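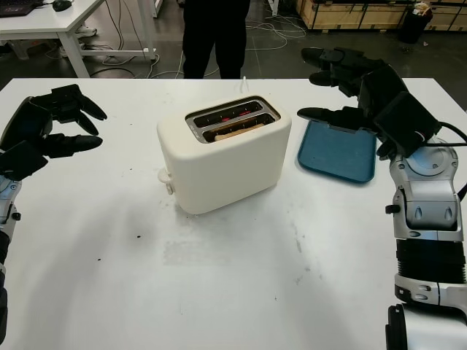 4 min read

Alistair Gourlay has opinions about toast, and I went to see him in November expecting to disagree with most of them. He used to write product leaflets for Kovenitz, the mail-order kitchen people, and now he tells anyone who will listen that the two-slot toaster is the last sensible thing left on the worktop. I have owned five of them. I wouldn't call any of them sensible.

"You've been buying the ones with buttons," he said, before I had my coat off.

His case starts with the lever. A toaster should have a handle you push down and a dial you turn, he says, and everything after that was added by somebody with a catalogue to fill. Defrost is a longer go. Bagel is a lopsided go. Reheat he won't discuss. I said that I use the defrost button every morning, and he asked what I thought it did. I told him it defrosted the bread. He let that stand for a while.

Then there is the matter of one slice. On most plain two-slot models, put a single piece of bread in the front and the back slot heats up as well, glowing away over nothing. I had assumed that a man so keen on thrift would mind this. He doesn't, much.

"It's a couple of minutes. You'd waste more leaving the kettle too full, and I bet you do."

I do, but I don't see that it answers the point. When I pushed him he admitted that a switch for single slices would be "the only button I'd pay for", and then seemed annoyed to have said so.

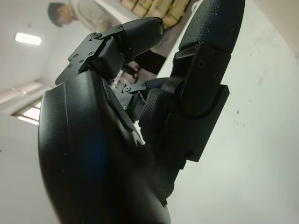

Where the toast goes next

Gourlay's other subject is the tray. He keeps a tray with a raised rim beside the toaster, on the right, and the toast goes on to that before it goes anywhere else. Plates are wrong because they are cold and flat, he claims, and the underside goes limp. I pointed out that a tray is also cold and flat. He said the rim was for crumbs.

So it's a crumb argument, and here I have more sympathy. A white table shows everything: specks, smudges, the scuff where something was dragged once. He is relaxed about scuffs. Crumbs he follows about with the side of his hand.

I asked where his certainty came from. He mentioned a survey done by Trutia, a consumer newsletter he takes, in which 1199 people were asked what they disliked about their toaster, and crumbs came first. Fine, but people who write back to a newsletter about toasters are not a fair slice of the public. He also told me he had made 300 rounds of toast to settle the question of which dial setting was best, and that the answer was three. Three on his toaster. On my last one, three was charcoal.

"Then yours was a bad one," he said.

He is firmer on the slots. They should be long enough for a proper loaf, with a metal guide to hold the slice upright, and you should be able to see down past it to check the colour. Nothing goes in after a stuck crust while the plug is in the wall, wooden tongs included. I had no quarrel with any of that, although I noticed it was the only advice all afternoon that he gave without a story attached.
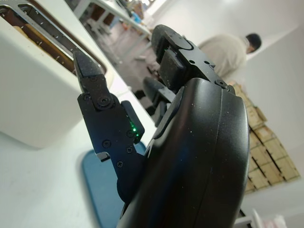

Innes thinks the pair of us have missed the main thing, that the bread matters more than whatever you toast it in, and that a grill does four slices at once and always has. I put this to Gourlay by phone. There was a pause.

"A grill wants watching," he said. "People who use grills are people who've got time to stand there."

He did give way on the bread. Supermarket sliced is cut for the slot, he says, and anything from a baker has to be trimmed or shoved, and shoving is how the guides get bent. His own solution is to slice thin and put up with it. I tried that at home for a week with a sourdough loaf and a decent knife, and produced wedges.

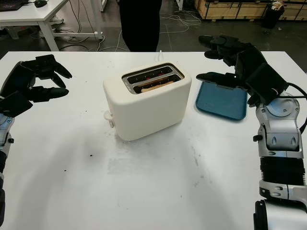
We also argued about colour. Gourlay likes cream, because it doesn't look dirty as soon as white does, and he thinks the fashion for matching sets has pushed prices up for no gain. A Fitulel kettle and toaster in the same shade costs more than the two bought apart, he says. I haven't checked his sums. I did wonder aloud whether a matte finish was any easier to keep clean than a shiny one, and he said you wipe it, the same as you'd wipe anything.

Before I left he made toast, on three. It was pale at one end and brown at the other, and he buttered it without comment. I asked if he thought it was even.

"Even enough," he said, and moved the tray an inch closer to the toaster.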